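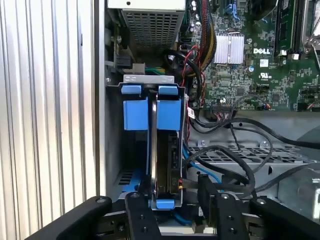

Wevholm Under-Desk Tower Cradle

Brand: Brokstead
Color: Black or Oatmeal
In stock — ships from our Kandasamy Street warehouse

Your computer lives on the floor. You put it there the day you got it, said you'd find a better spot over the weekend, and then years went by. Now it shares the carpet with a dead pen, some cat hair and the cable you were looking for in September.

The Wevholm is a steel cradle on four casters that gets a desktop tower off the floor and lets you roll it out when you need to reach the back. We have been making it, with small improvements and one regrettable color, since before laptops were supposed to put us out of business.

What it does

It holds the tower upright, lifted 3 inches above the floor. Two padded side arms slide in and out to meet the case and lock with a thumb wheel on each side. There's no motor, no app and no light. One customer wrote to ask how to pair it with his phone and we were sorry to disappoint him.

The base is an open grid so air can get in underneath. Some towers have vents down there and some don't, and either way the grid is easier to vacuum than a solid tray, which we know from having sold a solid tray.

The casters are the soft rubber kind. They roll on hardwood and tile and on the sort of flat gray carpet found in offices. On deep shag they do what all casters do on deep shag. The front pair locks. Please lock them if your floor slopes, and if you live in an old house, your floor slopes.

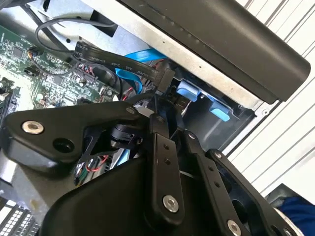
Getting at the insides

Most people buy a cradle for the dust. They keep it for the afternoon they have to add a drive or figure out why the fan sounds like a blender. Shut the computer down, unplug everything at the back, release the front casters and roll the whole thing into the light. Loosen one arm and the tower lifts straight out. Open it on a table, with the panel side up and a cup nearby for the screws. The Wevholm is a parking space, and we don't recommend working on a computer while it's parked.

Mandla Buthelezi in our returns department would like it known that the arms should be finger tight. He has received cradles back with the thumb wheels done up in pliers. You are holding a computer in place, and it wasn't planning to go anywhere.

Will it fit?

Measure your tower across the widest part, feet included. The arms close to 4 inches and open to 10, which covers nearly every office and home tower we've met. Depth doesn't matter much, as long as the case isn't more than twice as long as the base, and if it is we'd like to hear what you do for a living.

The base is 15 inches long. Small form factor machines will fit but look a little lost. For those we make the Urkholm, a clamp-on shelf for the underside of the desk, which costs more and involves lying on your back with a screwdriver.
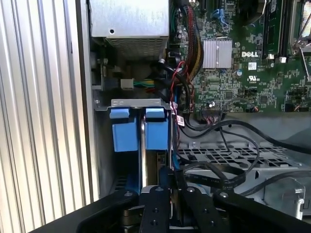
Inside a Dell tower: the drive carrier with its blue release tabs.

Specifications

Base: welded steel grid, powder coated
Base length: 15 inches
Lift from floor: 3 inches
Side arms: adjustable, 4 to 10 inches, felt pads
Casters: four, rubber, front two locking
Assembly: push in the casters, slide on the arms
Tools: none
In the box: base, two arms, casters, spare felt pads, a sheet of instructions you will not read

The regrettable color

It was called Salmon Mist. We have a few left and they can be had by asking.

What people say

"Bought it for the computer, used it for a potted fig while I waited for the computer. Both fine." — Precious Mahlangu

"Does the job. The felt pads fell off one arm after a year and they sent new ones without making me fill in a form. Took a star off because the instruction sheet shows the arm upside down." — Emmett Wojcik

(He's right about the sheet. It has been redrawn. — Brokstead)

"My old one was a plank with wheels screwed to it. I miss the plank a little but it did leave marks on the floor and this doesn't." — Güven Yaman

Total sold as of Fri 6 July: 1,731. We had hoped for a rounder number too.

Care

Vacuum the grid when you notice it. Hair winds itself around caster axles, so pull the casters out now and then (they pop straight off with a good tug) and pick them clean. Wipe the steel with a damp cloth after you've lifted the computer out. Felt pads peel off and the spares stick on.

Shipping and returns

Orders placed before noon leave the same day, weekends excepted. You can send a cradle back within 60 days if it doesn't fit or you simply don't care for it. We ask for the original box, or any box, provided it's not the one the tower came in. Those are enormous and Mandla has to carry them.

Replacement arms, casters and pads are sold separately. For anything else write to Unathi Ntuli at the parts desk, and tell her which color you have.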